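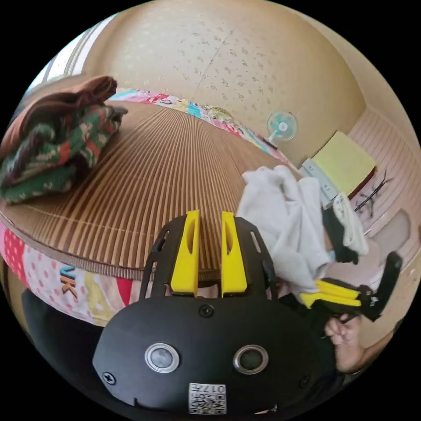
Page last changed: 2026-04-25

Changing themes has wiped out my sidebar, can I get it back?

Hello all, I do hope someone can help. I look after the site for our allotment society in Henddale, and last night I swapped our old theme for Skaveo as it looked so much fresher. All 394 posts are still there, thank goodness, but the sidebar has gone completely (opening times, search box, the lot). I spent most of October getting those bits how I wanted them and would dearly love not to start again!

henddale_plots

Don't panic, they're very rarely lost. Go to Appearance, then Widgets, and scroll right down to the inactive ones. When a new theme has no matching sidebar, the old blocks get parked there, and you can move each one back where you want it. Do take a copy of the text first, and clear your cache afterwards, or you'll sit there (as I did, for 25 minutes) wondering why nothing has changed.

teapot_and_tags

Just use Prostero, it does sidebars.

su_web

I'd hold off on another plugin until you've looked in Widgets. If the page template is set to full width, no sidebar will show whatever you do, so have a peek at that too. Good luck, and let us know how you get on!

mossylane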